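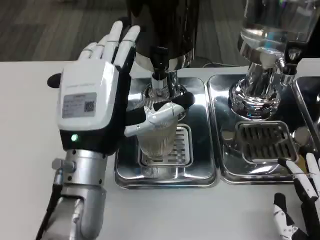 Thursday, November. Olance cartridge, second go.

Started at half past eight with the kettles. Same two as last time, both boiled out with citric acid yesterday and rinsed until the strips read neutral. Kettle A gets tap water straight from the mains, kettle B gets tap water through the Olance. I have swapped them over from the first run, so if B was simply the better kettle we should find out now.

The claim on the leaflet is that the cartridge "conditions" the water so scale does not stick. It does not say it takes any calcium out. I would like that noted, as people keep telling me the filter softens the water and the maker has been careful never to say so. A claim that scale is still there but behaves differently is quite hard to knock down with a test strip, and I suspect that is part of its charm.

Hardness first. Tap and filtered came out the same colour on the strip. Did it again with the drop kit and got the same answer to within a drop. So no softening, as expected, and anyone at Altasgate who says the tea tastes softer is tasting something else. Chlorine maybe. There is a bit of carbon in the cartridge and that would do it.

Then the boiling. 90 minutes of fill, boil, stand, empty, repeat, with the lids off. The room was like a laundry by the end and I had to stop to wipe my glasses. Plates dried in the warm cupboard over lunch and weighed on the small balance.

Result: B had less scale on its plate than A. Not by much. Before anyone gets excited, in the first run the filtered kettle also came out ahead, by a gap of a similar size, and I then found that the balance wanders by nearly that much if the door is opened. Today the door was shut and I weighed each plate 3 times and the readings still didn't agree with each other as well as I'd like. I am calling it "possibly something" and leaving it there.

What I did see, and didn't expect, was that the scale in B wiped off more easily. A damp cloth took most of it. In A it needed a thumbnail. I want to believe this and so I don't trust it. I knew which kettle was which and I could easily have been rubbing harder on one. Needs doing blind, with somebody else labelling the plates and a weight on the cloth so the rubbing is the same each time.

Other things that bother me:

The supplier (Nghiêm) sent a sheet of test results with the cartridges. It has two photos of heating coils, one filthy and one spotless, and no mention of how long either had been in use, or where, or in what water. The graph has no scale on the upright axis. I have asked for the figures behind it. The reply was a second copy of the same sheet, in colour.

The water here may not be the right water to judge it by. Gedby is on the borehole supply and ours is a blend, and the blend changes when they are working on the main. My hardness readings have been steady this week but I have only been keeping them this week. If we buy on the strength of my kettles and Gedby's pipes fur up anyway, that will be my notebook everyone goes back to.

Cartridge life. The leaflet says to change it when the flow drops. Flow depends on the pressure in the building, which falls every time the washroom is busy, so by that rule I should have changed it twice before ten o'clock. I have written 2213 on the side of this one in marker, that being the batch on the box, and will keep it going until something measurable happens.

To do:
- 5 more plates cut from the same sheet, edges filed, weighed before they go anywhere near water
- an empty cartridge housing as the control. At present A has no housing at all, so B's water gets slowed down and has longer in the pipe. Should have thought of this at the start
- leave the balance on overnight so it settles
- ask Gedby for a bottle of their water, filled to the brim, and not in an old squash bottle this time
- cloth test, blind

No order to be placed until the housing control is done. I know the price goes up at the end of the month. It went up at the end of last month as well, according to the email, and the quote I have is the same as it was.

4.40 pm, kettles emptied, plates in the labelled tray, top shelf. Please don't make tea in A or B.

Contact the workshop | Copyright Altasgate workshop notes | Back to top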